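Nokden opens its London workshop for a day of two-armed robots

London, 11/11/2024 — Nokden, a developer of control software for small robot arms, has opened its London workshop to visitors for the first time. The open day brought teachers, small manufacturers and neighbours from the street to see how a pair of arms is taught ordinary desk work, such as handling pencils and putting stationery away in a box.

The programme had two parts. In the morning the visitors heard a short talk on the Jorkau project, in which the company is collecting 3000 recorded tasks done with everyday articles. After the talk they went in small groups to the work cells, where each demonstration was planned for 90 seconds and was followed by questions. The company has chosen on purpose articles that can be bought in any neighbourhood shop, and the colour and shape of them are changed often.

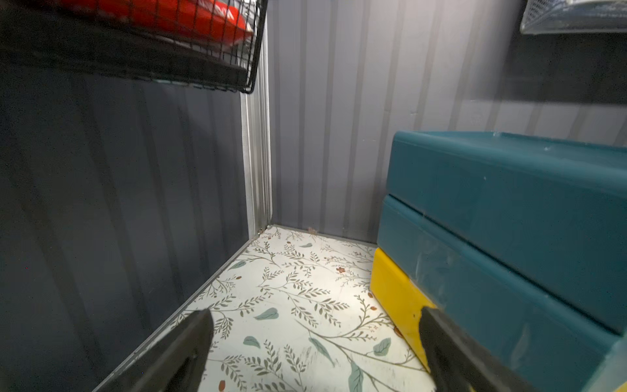
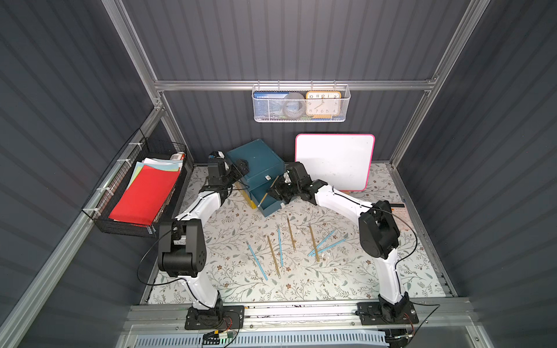
Both views come from the stationery cell, the second one with the two arms and the teal box.

Takumi Hattori told the visitors that the box had been a harder teacher than he expected, and that he would favour more practice with drawers before anything heavier is tried. He also said the questions from the public were very useful for his team — several of them concerned safety, and how a person can stop the arms quickly. A written answer to these will be put on the company's website.

The open day was prepared together with Pärn, a training centre which will use the same cells for its evening course from May. The course is meant for people without experience in programming. Participants will work in pairs, and each pair will prepare one task from the beginning to the final recording.

In total 128 visitors were registered. A second open day is planned, and its date will be announced to everybody who left an email address at the entrance. Schools and firms who wish to come as a group are kindly asked to write to the Nokden visitor desk beforehand, as the places at the cells are limited.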